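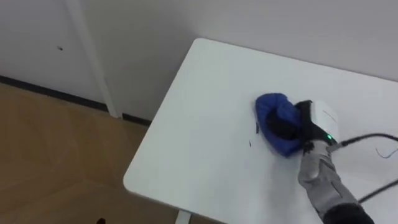 J. Pellow
Robot cell lead, Grollow workshop

December, notebook, after lunch

Wipe-down task on the white table. Purpose of today is the house rules and not the wiping as such. Dromen want the rules in writing before the arm goes anywhere near their fit-out and ours are spread over a whiteboard, an old email and what people remember. Writing as I go, will tidy for the shared folder. Or won't.

Setup as run: blue cloth in the black gripper, grey sleeve on the forearm, cables off to the side. Table surface bare apart from cloth, arm gear and whatever bits we're trying to pick up. No cups, no phones, no laptop "just on the corner". That one's going in as a rule, see further down.

Cables first as they annoy me most.

Current practice is let them trail. Thick black one out of the side of the white housing and over the tabletop, thin one lying in a loose curve on the table further along, another running back from behind the sleeve. OK while the arm stays over the middle of the table. Not OK as a standard. The wipe path moves if somebody changes the start point, and then the cloth side of the tool can come back over its own cable. Had a connector work halfway out last month that way, slow, no drama, but we lost the afternoon looking for a software fault.

Draft rule: before any motion at full speed, walk the whole path at crawl with one person watching cable only. Not the gripper. Not the screen. If the cable touches the cloth, or goes taut, or gets between tool and table, stop and re-dress it. Re-dress means clip and service loop, does not mean shove it along with your hand and carry on.

Q for next session - does the thin wire need to be on the table at all? Could follow the sleeve. Would need a second tie point and I don't want a hard tie near a joint. Leave for now, write it up as open.

Sleeve.

Clulletti supply the fabric, we cut and sew. The light grey shows dirt, which I like, you can tell when it's due for a wash. Folds are the problem. Too much slack and a fold can sit in the joint when the forearm rolls, too tight and it drags. Wrote "snug" in the old procedure, useless word, three people will do it three ways. Replace with a check anyone can do: put the arm through its full roll by hand guiding, look for fabric going into a gap, look for fabric pulled flat. Either one, redo it.

Also the sleeve isn't a guard. Putting that in capitals in the clean copy. It keeps fluff and spray off the forearm. It doesn't pad anything enough to count for contact and it isn't to be claimed on the risk assessment as doing so. Somebody had it listed as a control on the last version. Struck out.

Cloth grip.

Bunched is fine for this task. I went back and forth on it. Folded pad gives a nicer face on the table but it takes ages to present to the gripper the same way every time and the moment it slips you've got bare finger on white tabletop. Bunched mound has more give. Rule to be: enough fabric under the fingers that you can't see hard tool against surface from any side. Check it from down low, at table height, with the arm HELD. Not while it's moving, I shouldn't have to write that but I'm writing it.

Dry cloth only until the spray question is settled. Cable connections are right there at the tool end and I haven't got anything from Addo about ingress on the tool connector. Asked twice. Until it's in writing we treat it as not rated for anything. Damp counts as wet. "Barely damp" counts as wet.

One cloth colour per job. Blue for tabletops. Never goes on the floor and back up. If it drops it goes in the wash tub, get another one. Hygiene people at Dromen will ask and I want the same answer from everybody.

Force.

Limit set in the controller and locked. The number lives on the cell sheet and NOT in this notebook, on purpose, as people copied an old value out of a notebook last time and ran a different tool with it. Anyone changing it signs the sheet, and a second person reads it back off the screen. Same for tool mass and centre of mass. Those matter as much, an arm with the wrong tool mass thinks it's pressing lighter or heavier than it is. Swapping cloth for a bigger cloth doesn't need a new payload entry, swapping the gripper or the housing does.

Check the force against the bench scale at start of day. Cloth in the gripper, press, read, write it down. Two readings, table position and off to one side. If they disagree more than the sheet allows, no runs.

Test debris.

A couple of dark specks beside the cloth, on the left, one longish and one just a fleck. Good contrast on the matt white, easy to judge by eye, so I want this kept as the standard set-up for demo and acceptance. Dark on white. Don't use sugar or salt on this table, you can't see it and everyone argues about whether it's clean.

What counts as a pass needs to be agreed before the run. Proposal:

Pass = no visible debris on the area listed for the task, looked at from standing height, then again with a torch laid flat to the surface.
Pushed off the edge onto the floor = fail. It isn't clean, it's moved.
Stuck in the cloth = pass, but the cloth is changed before the next run.
Smeared = fail, and photograph it.

And the person who wrote the path doesn't do the judging. Small shop so this is a pain, do it anyway.

Edges and corners. Rounded corners on this table, so the path should stop short and come round in an arc. Old path treated the top as a square rectangle. At the corner that leaves cloth hanging in air with the force control hunting for a surface that isn't there. Rule: path boundary drawn inside the real edge by a hand width, corners done as a separate slower move, and force control drops out to position hold if contact is lost. Test contact loss deliberately each time the path changes. Off the edge on purpose, slow, hand on the stop.

Who can be where.

Arm on a table this size covers most of it, so for practical purposes the tabletop is the arm's. Hands off the top while it's enabled. I don't care that it's the collaborative mode. Collaborative mode is a property of the whole job, tool and surface and path included, and a pinch between tool and a flat hard table is about the worst place to test it. Assessment for hands-in hasn't been done for this tool. Until it is, we run it like a fenced job with the tape line as the fence.

Indicator lights - the small green one on the housing is not a permission. It tells you something at the tool end has power, nothing more for our purposes. Heard "it's green, go ahead" this week and it's nearly the opposite of what I'd want people to take from it. Permission comes from the person holding the pendant, out loud, and gets repeated back. Reach in only when the person on the pendant says "held" and has their thumb off.

Stop button within reach of whoever is nearest the table, not only at the desk. Check it at start of day with the arm moving at crawl. Write the check down even if it's the same person doing it as yesterday.

Floor. Timber, gets slippery with lint and whatever comes off the table. Sweep before and after. Keep the stretch between the door side and the table corner clear so someone can step back without looking. Nothing parked by the table legs while the arm's live, that includes tool boxes and bags. Going to be unpopular.

Logging.

Every run gets: path version, cloth (new or washed), force sheet revision, who on pendant, who watching, pass/fail, note. Cloth wash count would be nice but people won't do it, skip.

Cable inspection at 3000 cycles or at any knock, whichever's first. Cycle counter reset only when the inspection is done, had that backwards on the old form, it reset on power-up which made it worthless. Fixed in the logger this morning, needs testing.

Spares to keep in the cell: 4 cloths clean and bagged, 2 sleeves, 2 tool leads. Leads labelled at both ends, please, I'm sick of tracing them.

To do
- get Addo to answer on the tool connector, in writing
- redraw the path for the rounded corners, rerun contact loss test
- tie point for thin wire, try it with a soft strap first
- strike "snug" from the procedure, put in the roll check
- new risk assessment sheet without the sleeve as a control
- torch for the cell, the one in the drawer is flat
- ask Dromen what their tabletops are made of, all of the above is for this surface and I don't want it copied accross blind

Clean copy goes to the folder once the corner path is done. If you disagree with the damp cloth rule write it in the margin here with your initials, don't just wet the cloth.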